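Sticky patches on a pale wood table after oiling

Posted in Furniture & Floors

Rungnapa Chantharasri

I have a light wood table that I use for most things in the house, including meals. I bought it second-hand and it had no finish left on it worth speaking of, so in September I sanded it and put on a coat of Clellow table oil. The tin said to leave it for 12 hours before light use. I left it for three days and most of the top was fine, but there are a couple of areas that still feel tacky when I put my hand flat on them. Paper sticks to them slightly and leaves fibres behind.

I used 120 grit and then 240. I put the oil on with a brush and did not wipe any off, as I thought it would all soak in. The room is not heated during the day. The dealer thought the table was pine but was not certain. 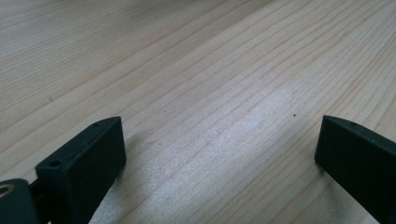 What I would like to know:

- Do I have to sand the whole top again, or only the tacky parts?
- Would a second coat sort it out? A neighbour told me fresh oil softens the old oil.
- Can I use it for food in the meantime if I put a cloth over it?

I have white spirit, some cotton rags and half a tin of the oil left. I would prefer not to buy a lot more.

Sipho Molefe

The oil that did not soak in has started to cure on the surface and gone gummy. Softwood takes oil unevenly. The soft pale parts drink it and the harder lines in the grain hardly take any, so what you brushed on stayed on top in places. It needed wiping off after about a quarter of an hour.

You should not need to sand all of it yet. I would do this first:

1. Open a window. Dampen a cotton rag with white spirit and rub the tacky parts along the grain. Change to a clean part of the rag often, or you will just move the gum about.

2. If it does not shift, use a fine grey nylon pad with a little white spirit. Do not use wire wool on pale wood, as bits of it can stay behind and rust.

3. Wipe over the whole top with a nearly dry rag and leave it overnight with some warmth in the room.

4. Feel it in the morning. If it is dry, go over it lightly with 400 grit and dust it off.

5. Put on a thin coat with a cloth — a spoonful or two will go a long way — and wipe off everything that is still wet after 15 minutes. It should feel almost dry when you stop.

Lay the rags out flat outside until they are stiff and then bin them. Do not leave them screwed up in a heap indoors. Oily rags can heat up and catch fire without anything lighting them.

Your neighbour is partly right. Fresh oil can soften gummy oil, and I have used it that way with a nylon pad, but it all has to be wiped off again afterwards. A second coat left on top will make it worse.

I would not put a cloth on it. The cloth will stick, and it keeps the air off, so it will take longer to cure. Eat somewhere else for a few days.

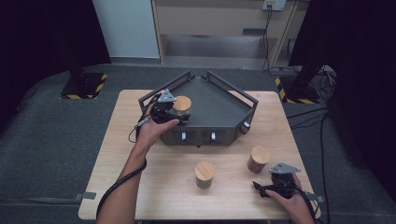 Give the new coat a full week before you stand anything heavy on it. It may feel dry well before that, but oil goes on hardening underneath for a good while, and a lamp or a plant pot left in one place will print a ring. After that you only need to re-oil when water stops beading on the top. Mine gets done once a year.

Liroswood

just sand it off and varnish it. oil is a waste of time on a table you eat at. Najjar do a water based one that dries in a couple of hours. did mine in an afternoon

Comments

ninent: Varnish over gummy oil will peel. It has to come off properly first, so the second answer does not save any work.

Rungnapa Chantharasri: White spirit took most of it off. One patch near the end needed the nylon pad. I have the heating on low overnight and will oil it again at the weekend, with a cloth this time.

clem13: Same problem on a pine shelf. How long does the smell last?

Sipho Molefe: A week or so with the window open. Longer if the coat was thick.

Contact us | Copyright Ninent Home Help | Back to top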